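Samora 330 Refurbished Workstation Tower

Item no. 3363
Condition: used, tested, grade B
Listing updated 12/08/2019

Back in stock. Second batch from the Dernton office clearance, same spec as the July lot. Those went fast so dont wait on an email reply, just order.

Good solid tower for drafting, photo work, small office server, whatever. Heavy. Two people if you're going up stairs.

What you get – tower, power cord, one blank drive. No keyboard, no mouse, no monitor. No operating system either, please stop asking, we can't put one on for you.

Every unit gets opened, dusted out and run overnight on the bench before it gets a sticker. Erzsébet Kelemen does the testing and signs the card inside the box. If the card is missing, call us. Grade B means scratches on the outside, maybe a sticker mark or a small dent. Works the same as grade A, costs less.
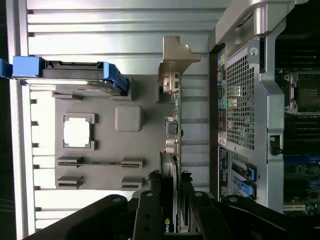

Memory can be upgraded at checkout, pick from the drop-down. Want a second drive? Put it in the order notes and we'll send a price. Graphics cards sold seperately, see the Thammasiri page. Check the length of your card first. Long ones are a tight squeeze and we don't take back opened cards.

Noise: quiet at idle, fans spin up for a few seconds at power on. Normal. If they stay loud after five minutes, shut it down and call.

Shipping
Ships from Vullport, Tuesday and Friday. Double boxed with foam corners. Local pickup is fine, ring first so somebody can bring it down from the shelf. Free delivery within 200 miles, past that the cart works it out.

Returns
30 days from delivery, original box, please keep the foam. Dead on arrival we pay both ways. Changed your mind, you pay the return.

Warranty
Parts and labor, six months. Opening the side panel is OK and doesn't void anything. Drives you add yourself are not covered.

Bulk orders
Five or more, ask for Norbert Rácz in sales. He can hold units for a week with a deposit. Schools get a better price – send the request on letterhead.

Also see: rack rails, spare power cords, grade A towers (out of stock till the next clearance)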